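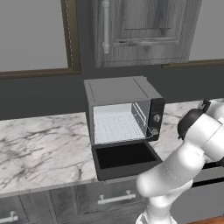
Simulated kitchen used for remote demonstrations: robot arm and countertop oven with the door open.

News > Research > Robotics

Durnthorpe Institute opens remote teaching program for kitchen robots

2024-02-27

The Durnthorpe Institute has opened a program in which trained operators show simulated robot arms how to carry out household tasks. The work is conducted jointly with Woltonar, which supplies the control software, and will run in its first phase through the end of March.

Operators sit at a desk and guide the arm with a handheld controller. Each movement of the hand is passed to the arm in the simulated kitchen, and the full motion is recorded as one demonstration. The institute plans to collect 2000 demonstrations covering 9 tasks, among them opening and closing an oven door, handling items in a bowl and working with baked goods on a plate.

"A person knows how to reach into a bowl without thinking about it," said Clodagh Cullinane, who directs the program. "Our operators have to slow that knowledge down enough for the arm to follow."
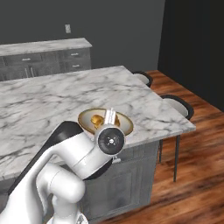

Operator training

Five operators have completed the introductory course, which was written by Senyo Wumbei and Bimla Kanaujia. New operators practice on a single task until their recordings pass review. A demonstration is set aside if the arm strikes the furniture, if an item is dropped, or if the operator pauses for too long.

Nearly 200 recordings have been accepted to date. Mr. Wumbei said that reaching for small items remains the most difficult part of the course, as operators must judge depth from the views on their screens. A view from the gripper itself helps with the final approach, although many beginners find it hard to read when the wrist is turned. 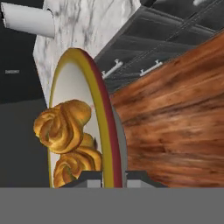 The course therefore includes a separate session on working from that view alone. Ms. Kanaujia will revise the session before the next group of operators begins in March.

Staff who wish to apply for operator training should write to Fergal Horgan in the program office. Applicants need no previous experience with robots.

Contact | © 2024 Durnthorpe Institute | Back to top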